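I have been learning Hungarian for 364 days. Tomorrow it will be a year, and I've decided to write this today because tomorrow I'd feel obliged to be cheerful.

The background, for anyone who has wandered in looking for the post about damp: my grandmother was a Gál. She came to Leicester with one suitcase and a grudge, married a man who sold carpets, and spoke Hungarian only on the telephone and to cats. I grew up with six words of it, four of which turn out to be unsuitable for use in shops. When she died I inherited a box of letters I couldn't read, and last October I finally stopped saying I'd get round to it.

I began, like everyone, with an app. Mine is called Clovatov. It sends you a small cartoon heron when you do well and a slightly thinner heron when you don't. I have now completed 300 lessons on Clovatov and can tell you with confidence that the boy is under the bridge, that our ambassador is not a baker, and that these geese are Danish. I have waited a full year for a chance to use the geese. In April we had a weekend in Etton, where there is a pond, and I got as far as drawing breath, but they were ducks.

The trouble with Hungarian, if you've never tried it, is that it keeps everything at the back. English puts its small words out in front like a row of bollards: in the house, from the house, up to the house. Hungarian sticks them on the end, and has different ones for being in a thing, being on a thing, going into it, coming off it, and loitering beside it. Then the vowels in the ending have to match the vowels in the word, so each one comes in two sizes, and sometimes three. My husband asked me how long it took to say "from my houses" and I told him it was one word, and he went quiet and put the bins out.

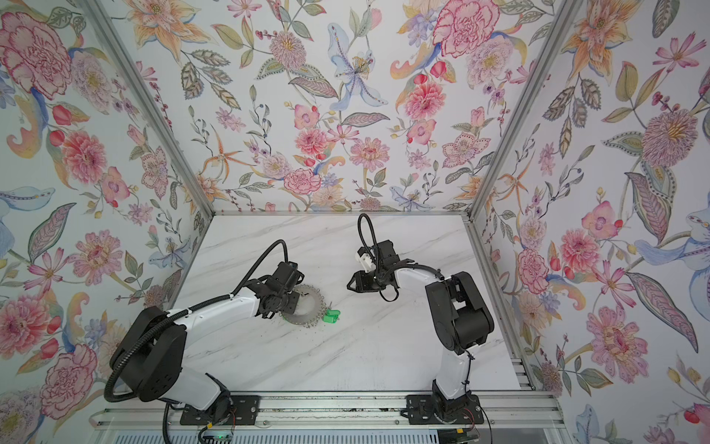 Then there are the verbs. There's one set of endings if you are reading something in general and another if you are reading a particular thing, so that before you open your mouth you must decide whether you mean a book or the book. I hadn't realised how much of my life I'd spent being vague about this. I'd say a good third of my conversation in English is designed to avoid committing myself to the book.

By midwinter I'd accepted that the heron was not going to get me through my grandmother's letters, and I signed up for an evening class. It's held above the Gunent showroom, which sells bathroom fittings, and you go up past a display of taps. There were eleven of us at the first session. There are five now. We lost three at the definite conjugation and two at the numbers, and one man left at the break on the first night and I still think about him.

Our teacher is Lilla Szénási. She is patient in the way a cliff is patient. She won't tell you you've made a mistake; she repeats your sentence back to you, correctly, as though admiring it, and waits for you to notice. For the first couple of months I thought I was doing brilliantly. I'd say my mangled thing, she'd say the lovely version, and I would nod along at how well we were both getting on.

She also set me right about the 3000 words. Somebody on the internet had told me that once you know 3000 words of a language you can follow most ordinary talk, so I made cards. I made them out of cut-up cereal boxes and kept them in a drawer, and then in two drawers. I do now know a respectable pile of words. I know the word for gooseberry and the word for widow's pension. What I could not do, when Lilla turned round one evening and asked me what I'd had for lunch, was tell her what I'd had for lunch. I stood there with gooseberry in one hand and pension in the other. In the end I said soup. It hadn't been soup.

So now I do less with the cards and more talking, mostly to myself, mostly in the car. I narrate. I'm turning left. I'm turning right. That man is not turning at all, although he said he would. It's dull stuff, but it is the only thing that has shifted the endings from a table on a page into something my mouth will do without a meeting beforehand. Last month I swore at a roundabout and the vowels matched. I was so pleased I went round it again.

I should say something about the letters, as they were the point.

I can read perhaps one line in three. I had pictured great matters — love, exile, some cousin with a secret — and I'd bought a nice notebook to write them down in. So far the great matters are as follows. My great-aunt's plums were poor. The plums were better the year after, but someone called Józsi had most of them. The winter was long. Had my grandmother received the parcel, and if she had, why hadn't she said so? There are four letters in a row about the parcel. The handwriting gets larger. I don't know what was in it, and I have come to feel quite strongly that my grandmother ought to have written back.

What I hadn't expected was hearing her. She had a thing she used to say when she put a plate down in front of you, a sort of tumbling noise that I had filed my whole life as just Gran's plate noise. It is in one of the letters. It's an ordinary sentence. It means "eat, there isn't anything else," and I'd been hearing it as affection for thirty years, and I've decided to go on doing so.

Anyway, I mentioned a few weeks back that I was thinking of giving up the app, keeping the class, and trying to read a proper book before Christmas, and asked if anyone had done the same and lived.
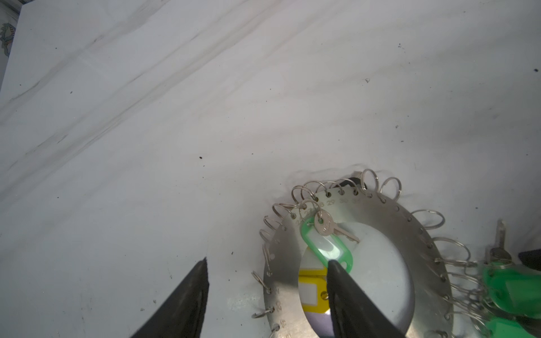
Levente Tóth wrote to say that I should on no account start with a novel, and that his English wife had tried it with a very famous one and had not spoken to him, in either language, for the whole of a bank holiday. He recommends cookery books. The sentences are short, everything is an order, and if you get an ending wrong the worst that can happen is dumplings. He also says that my pronunciation guide from the spring, the one I was rather proud of, has the "gy" wrong, and that anyone following it will sound as if they are calling a pig.

I have corrected the guide. I've also ordered a cookery book, second-hand, with somebody else's pencil in the margins, and the first recipe I opened it at was for plum dumplings, which felt pointed. I got through the whole of it with the dictionary open only twice. The pencil says, next to the sugar, "more". I understood that straight off, no ending required.

The plan for the second year, then, is the class, the cookery book, and the car. The heron has been told. It sent me a message this morning saying it missed me, in English, with a spelling mistake in it. Lilla starts us on the conditional next week, and says we'll need it for being polite, so I shall be able to tell people what I would like, if I were to like something, which is how I've always preferred to put it.

If anyone reading knows what *pöttyös bögre* might mean to a family in the grip of a quarrel over a parcel, please write in. I know it's a spotted mug. I want to know why it's underlined.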